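We use cookies to improve your experience. By continuing to browse you accept our cookie policy.

What 3,000 paper cups won't teach a robot

October 2019

I have now read the Noketton report twice, and I still can't find the number I want. It has plenty of others. The team recorded 3,000 demonstrations of people handling cups with a pair of hand-held grippers, trained a policy on the lot, and then let two arms try the same job. The headline is that the arms managed it most of the time. Fine. Most of the time on which table?

The idea behind the method is a decent one. Steering a robot arm by remote control is slow and tiring, so you take the arm away, give the person the grippers and let them get on with it. Werna did something close to this last year with folded towels, and their people got through a day's recording in a morning. I don't doubt the savings. My trouble is with what gets claimed once the savings are in the bank.
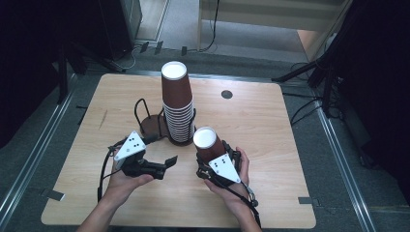
Collecting cup demonstrations with a gripper in each hand. The white plates carry the dotted markers.

Look at how much is settled before anyone moves. The cups stand upside down in a wire holder near the back of the table. The table is bare wood apart from that, with no dishes, no spilled sugar, nobody's phone. A café counter at eight in the morning would be a fairer test, and I would happily lend them mine.

Then there are the hands. A person holding a gripper still has a wrist, an elbow and a lifetime of picking up cups. When two nested cups stick, we give a little twist without thinking. The report says this "transfers naturally" to the arms and gives one paragraph to it. One! The arms have different reach and a different idea of how hard is too hard, and a paper cup is not a forgiving thing to squeeze.

The testing is thin as well. There were 20 trials for each condition, and the unfamiliar condition was a cup of another colour. Krasniqi, whose grippers I have grumbled about before, at least moved the furniture between runs. When the Tolix group cut their training set to 700 demonstrations, their score hardly dropped, which makes me wonder what the other couple of thousand are doing here besides looking good in a title.

I would like to see the same policy run in a second room, by people who didn't build it, with the failures listed one by one. A follow-up is promised for November. I'll read that twice too, starting with the appendix.

Contact | Copyright 2019 | Back to top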